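Print this page | E-mail this page

Home Projects Reports Partners Contact

JOLDALE HOUSEHOLD TASKS PROJECT
Progress report to the Hirka Fund
27 June 2024
Prepared by Mylene Sison, project lead

1. Summary

The Fund asked whether a pair of low-cost arms can take over the folding of cleaning cloths at a small guesthouse. Our answer at this stage is no. The arms can pick up a cloth from a table most of the time. They cannot yet fold one well enough to put on a shelf without a person going over it.

2. Work this period

We ran 67 trials with the current control software. A trial counted as a pass only if the cloth ended up flat, folded and clear of the others. By that measure 13 passed. Haiyan Qin scored all of them from the recordings, using the rules agreed with the Fund in our first report.

Most of the period went to grasping. Thick microfiber gives the fingers plenty to hold, but a grip near the corner leaves the rest of the cloth hanging in folds, and the second arm then has to find an edge among them.

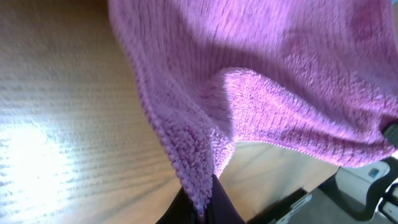 3. Sorting before folding

Ro-un Yeom rewrote the step that decides which cloth to take first. The old version treated two cloths close together as one object and tried to lift both. The new version separates them by color. It works well on pink next to blue and poorly on two shades of the same color, so a basket of plain white cloths would still defeat it. We have not tested white cloths and do not plan to until the fall.

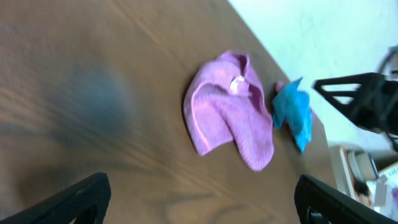

Pink and blue cloths side by side near the table edge, gripper open.

4. Overlapping cloths

Cloths lying on top of one another remain the hardest case. The lower one is often hidden except for a thin rim, and the software tends to ignore it. Santino Fuentealba is adding a step to move the top cloth aside before anything else is attempted. 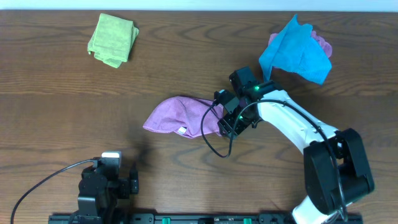
Gripper on the mauve cloth; the blue cloth lies over the pink one.

5. Comparison with hand work

Soo-ah Kwak, who runs housekeeping at the Brurau guesthouse, folds a cloth in 3 seconds. No passing trial came close to that. She would accept a slow machine if it could be left alone overnight, and ours can't be.

6. Budget and next steps

We have $2400 left in the equipment line and ask to carry it over for replacement fingers and cables. No other changes to the budget are requested. The next round of trials will use the same scoring rules, with overlapping cloths reported separately.

Contact: Joldale Household Tasks Project office | Copyright 2024 Joldale | Back to top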